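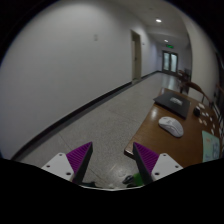
The hand-held gripper at the corridor table, first session.

Review of the Enico hand-held gripper kit, 2019-08-23

The following notes set out our assessment of the Enico hand-held gripper kit, which was supplied to the Lollthorpe office on a trial basis in June. They are published for the benefit of colleagues at Grarnport and other readers of this blog who have enquired about the kit's suitability for small teams. The trial unit was obtained through the distributor, Hosseinzadeh, at the standard rental rate of $113 per week. No consideration was received for this review.

The kit is intended for recording manipulation demonstrations without a robot arm. The operator carries the tool by hand, and the recordings are later used to train a policy. Our interest was in whether a person with no prior instruction could produce usable recordings of ordinary tabletop tasks in ordinary rooms - a question the product literature addresses only briefly.

Set-up was completed in 30 minutes. The printed guide is clear on assembly and rather less so on calibration, where two of the steps appear in the wrong order. Hosseinzadeh acknowledged the error by email and forwarded a corrected sheet. Colleagues receiving a unit from the same shipment are advised to request it before beginning.

The fingers are supplied with ribbed pads in purple, each fixed to a white mounting plate by small screws. The pads may be replaced by the user, and a spare pair is included. We would have preferred the spares to be packed separately from the screws, several of which had worked their way into the foam lining of the case. 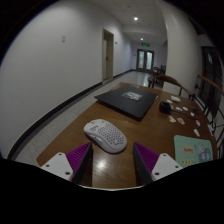
Field of view is the principal strength of the kit. The supplied lens is very wide, and operators grew accustomed to it sooner than we had anticipated. With the fingertips brought close to the rear of a computer mouse, the recording retains the closed laptop behind it, the small pieces scattered to its right and the corridor as far as the double doors at the end. Context of this kind is valuable when a task involves moving from one object to the next. The corresponding disadvantage is strong curvature towards the edges, and straight walls should not be relied upon for any measurement.

Over the trial period we recorded 1358 demonstrations, of which 700 were retained after checking. Most of the rejected recordings were attributable to hurried movement at the beginning of a task, and the proportion fell once operators were asked to pause before closing the fingers. The remainder were lost to a transfer fault that has since been corrected in a software update.

Two reservations should be recorded. The weight of the tool is carried well forward of the wrist, and we limited each operator to short sessions accordingly. The licence for the processing software is also tied to a single computer, an inconvenient arrangement for an organisation with more than one site.

Subject to those points, we have extended the rental and will be requesting a second unit for Grarnport.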